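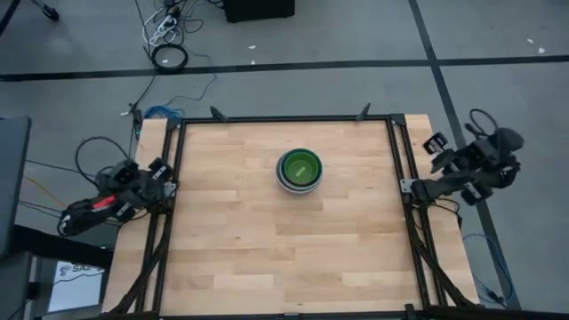

Nesting bowls are the first thing on this page because they were the first thing we sorted when we redid the kitchen cupboards at the Zamudio house. Bowls take up a lot of shelf for what they are, and most of that space is air. Stored one inside another they need only the footprint of the biggest one. The green bowl and the white bowl go together well this way: the green sits down inside the white, and a thin white rim still shows around it, so you can tell at a glance that there are two. A pair in the same color is easy to mistake for one bowl, and then somebody goes looking for the other. Blond butcher block is a good surface for sorting on, too. Dark and bright things both stand out against it.

The rest of the page goes through the cupboards in the order we did them, with a line or two on each. It took from September until the first cold weather, mostly on Saturday mornings.

Bowls, large
The big ones stay on the bottom shelf, right side. Anything that needs two hands to lift should not be above the shoulder.

Bowls, small
Cereal and soup bowls stack on their own, away from the mixing bowls. We tried putting small ones inside large ones to save more room, and they had to be emptied out every time anyone wanted to make pancakes.

Bowls with lids
The lids stand on edge in a narrow rack from Indulon. The rack was sold for baking sheets and the slots are a little wide, so the smallest lids lean. They have not fallen over yet.

Colanders
One metal, one plastic. The metal one has feet and will not nest with anything. It hangs from a hook inside the sink cupboard door. The plastic one sits upside down over the salad spinner.

Baking pans
Sheet pans upright, cake pans flat. The loaf pans nest if you put the older one on the bottom. The other way around they jam, and we had to use hot water and a butter knife to get them apart.

Muffin tins
We kept two and gave the others away. Paper liners are in a jar on the same shelf, where they used to be in the pantry behind the flour.

Pots
These took a whole morning. Pots with long handles do not share a shelf politely. In the end we turned all the handles to the back left corner and put the stockpot by itself next to the oven.

Pot lids
A tension rod across the inside of the drawer keeps the lids standing at the front. The rod cost less than any of the lid organizers we looked at. It has to be tightened again every few weeks.

Frying pans
Stacked with a square of old towel between each. The towel was cut from one that was already going to the rag bag. Cast iron goes at the bottom of the stack, and the nonstick pan goes on top where nothing can scratch it.

Cutting boards
Stood on edge beside the stove at first. That spot got warm and one board started to curve, so they moved to the other side of the sink. The curved board went flat again after a few weeks under some cookbooks, though it still rocks a little on the left.

Measuring cups
Off their ring and nested loose in a shallow drawer. The ring meant washing all of them to use one. The half cup goes missing more than the others and usually turns up in the flour.

Mixing spoons
In a crock on the counter. We took out anything cracked, and anything we could not remember using. The crock is heavy enough that it does not tip when the long spoons are all on one side.

Knives
On a magnetic strip near the window. It was moved up by the width of a hand after the first week, because the longest blade was touching the backsplash.

Food containers
The worst cupboard in the house. Everything came out onto the floor and each container was matched with its lid. Containers without lids became drawer dividers in the garage. Lids without containers went out with the recycling. The ones we kept are mostly Flondeck, square, in two sizes, and the same lid fits both.

Dry goods
Flour, sugar, rice, and oats in clear jars, with the name on masking tape. Printed labels looked better but did not stick after the jars were washed. Cooking times are written on the back of the tape side for rice and barley.

Spices
In a drawer, lying down, names facing up. The drawer is 14 inches wide and the jars fit across it with a small gap at one end. The gap holds the nutmeg grater.

Pantry, top shelf
Things used once or twice a year: the roasting rack, the cookie press, the big serving platter. A folding step stool hangs on the wall just inside the door. Before that we were standing on a chair.

Pantry, floor
Potatoes and onions in separate bins, with the onions on the cooler side. Paper bags are folded flat behind the potato bin.

Under the sink
A Staseck pull-out tray on the left, nothing fixed on the right so the shutoff valve can be reached. The tray runs on two rails and took an afternoon to level. Dish soap, brushes, and trash bags are all in front.

Dish towels
Folded in thirds and then rolled, standing up in the drawer like files. You can take one from the middle without pulling the rest out.

Junk drawer
We kept one. Tape, scissors, batteries, matches, a tape measure, a flashlight. When it will not close, something has to go.

Shelf liner
Plain cork, cut with scissors and laid down without glue. It comes up for washing. The ribbed plastic kind we had before left lines on the bottoms of the lighter bowls, and those took a good deal of scrubbing.

Counter
The toaster and the kettle stayed out. The mixer went into the lower corner cupboard on a folded mat, and slides forward on the mat when it is needed. It is heavy, but it does not get used every day.

Moving things around afterward
Several things went back to where they had been before. The coffee filters were one, and so was the can opener. If everyone in the house keeps opening the wrong drawer for something, it is easier to move the thing than to keep correcting people.

What went out
Four boxes to the thrift store and one to a neighbor who was setting up a first apartment. The whole job, counting the rack, the tray, the jars, the strip, and the cork, came to $444. The tray was the largest part of that.

Still to do
The corner cupboard above the refrigerator, which has vases in it and possibly a fondue set. The pantry light also needs a longer pull cord.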